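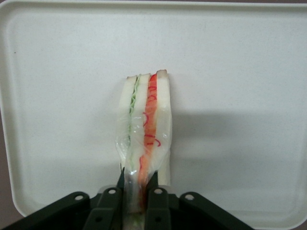
Wrist camera pick and place drops soft items on the way to the tray – worth adding force sensing?

Asked in Home and Shared Workshop Builds

I've been building a small arm at the Girnham shared workshop since November and I've got it to the stage where it can pick up a wrapped sandwich, swing over and hold it upright above a white tray. The gripper is a plain parallel one, two fingers in the middle with a linkage arm either side, dark pads on the fingertips, one motor driving the lot. Camera is on the wrist looking down past the fingers, so the fingertips and whatever they're holding are always in view.

The trouble is what happens between picking up and letting go. Out of 30 runs last night, 12 ended with the sandwich slipping down or twisting in the pads. If I close the fingers further it grips better for a bit, then the bread squashes, the wrap slides over itself and I'm back where I started. I'm pinching it by the bottom end, on the wrap, because that's where the film is gathered and I thought it would give the pads something to bite on.

Someone at the workshop told me I need force sensing in the fingertips and that I'm wasting my time without it. Someone else said to train a model on the camera pictures and let it learn how hard to squeeze. Both of these sound like a lot of money or a lot of evenings to hold a sandwich. I don't mind spending it if it works, but I've been sold cures before (the last one was a belt tensioner that did nothing at all).

Motor reports current, if that helps. Finger opening is set by hand in the script at the moment, same number every time.

Answer 1 (accepted)

I'd want to see a lot more evidence before buying sensors. You've got one finger opening typed in by hand and a thing that is never the same thickness twice. That alone could give you your 12 failures.

Try these in this order, changing one at a time:

First, stop closing to a position and close to a current limit. You say the motor reports current, so use it. Close slowly, stop when the reading climbs past your limit, hold there. It is a crude sort of force sensing and it costs you nothing. Set the limit with something you don't care about. Current readings on small geared motors are noisy and the friction in your linkage will be mixed up in there, so take the average of a few readings and don't believe any single one.

Second, look hard at where you're gripping. Gathered film is slippery film. The pads are holding plastic, the plastic is holding bread, and nothing much ties the one to the other. You're also pinching one end of something tall, so any jerk in the swing turns the whole thing about the pads. Go higher up, nearer the middle, with a wider pad to spread the load. I know that means more of it is in the way of the tray. Lay it down flat at the end in that case, it has to come to rest somehow.

Third, slow the swing down. I can't tell from your post how fast you're moving or how sharply you stop. Halve it and do another 30. If the failures mostly vanish, you never had a gripping problem.

On the pads, silicone sheet is the usual advice and I'm not convinced it's any better on cling film than what you have. Cut 2 strips and test it with your hand before gluing anything on.

As for the trained model, a camera can tell you the sandwich has tilted. How hard the pads are pressing is much more of a guess, particularly through shiny wrap that throws highlights all over the place. I've read plenty of write-ups claiming otherwise and very few give the number of drops. Use the camera for noticing that it has slipped, and stop the arm when it does. That is worth an evening.

Kalliopi Živković

Comment from the asker: Current limit is in. First go crushed the test sandwich flat, I had the limit miles too high. Lower now and it at least stops before the filling moves. Haven't touched the pads or the swing yet. I'll do the full 30 again before I say it's fixed.

Reply: Good. And write down the limit you ended up with, and which bread. You'll want both when somebody tells you it can't be done.

Answer 2

Just get a suction cup. Much easier than fingers. We use one at Asville for boxes and it never drops anything.

Comment: A box has a flat stiff side. Suction on loose crinkled film will leak, and if it does seal you'll be lifting the wrap. Have you tried it on anything soft?

Comment: No, only boxes.

Answer 3

Slightly different view from the accepted answer. I did buy fingertip sensors for mine, cheap resistive ones, and they weren't useless but they drifted badly. The reading with nothing in the gripper was different at the end of the evening from the start, so I was zeroing them before every pick. In the end I used them only as a yes or no for touching, and for that I could have used a microswitch.

What helped far more was shaping the pads. I printed a pair with a shallow hollow so the soft thing sits in a cradle and the edges stop it turning. Mine took 3 tries to get the depth right. Too deep and the rims meet before you've got hold of anything, too shallow and it's a flat pad again. Check how your fingers fasten on before drawing anything, some grippers make you take half the linkage apart to change a pad.

Also, are you testing with the same sandwich over and over? After a few picks the end you're pinching will be mush and the wrap will have worked loose. I lost a whole evening blaming the motor for that. Swap it out every few runs or your numbers mean very little.

Comment from the asker: Same one for all 30, yes. Oh dear.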